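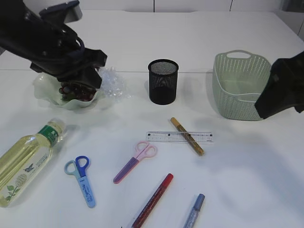 Bench Notes: Two Sets of Fingers, One Bunch of Grapes

The Farnby bench has spent most of the month on fingers. When we ordered the arms, the choice of fingertip took up one line on the form and we gave it as much thought as that suggests. Then the Urnton tips arrived as a second set, and we had to decide which ones stay on.

For anyone who skipped the last issue, the contest is between the Vundard fingers, which are stiff and came with the arms, and the Urnton fingers, which bend a little and cost more than a little. Both sets are black. We have put them on the wrong arm twice.

The test is 152 grasps per set, using whatever fits on a tabletop and can be bought without a purchase order. Grapes are in there for squeezing. Bubble wrap is in there for spite. A ruler lying flat is the hardest thing we own, which came as a blow to those of us who had budgeted for harder things.

The stiff set did well on markers and on anything else with a decent barrel to close on. It finished with 83 clean picks, a number we would have been proud of in spring and are now calling a baseline. On grapes it was decisive. We have wiped down the table and moved on.

The soft set was kinder to the fruit and hopeless with the ruler. It would press down on the plastic, bow outward and come up with air, looking quite pleased about it. We got better results by sliding the ruler to the table edge first, but that takes 17 seconds and feels like cheating. Scissors went either way depending on how the loops were facing.

The wrist camera has been the other argument. Mounted low, it sees the tips and the patch of table between them, and very little of what the arm is about to bump into. Mounted high, it sees everything except the part that matters. We are staying low for now and letting the overhead view worry about the rest.

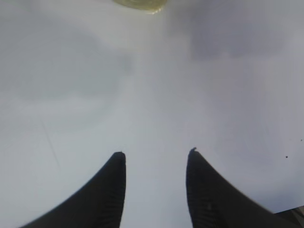 Fingers open, nothing between them, as seen from the wrist camera.

Focus is still a sore point. The Jang controller will happily drive the arm faster than the camera can keep up with, and we lost five good runs to smear before turning the speed down. If your own wrist view looks soft, try that before you take the lens apart. We took the lens apart.

Next month we plan to run a mixed pair, one stiff finger and one soft, on the grounds that it annoys both camps equally. If you have a spare set of Urnton tips, or a better way to lift a ruler, the bench is open after 4 p.m. Bring your own grapes.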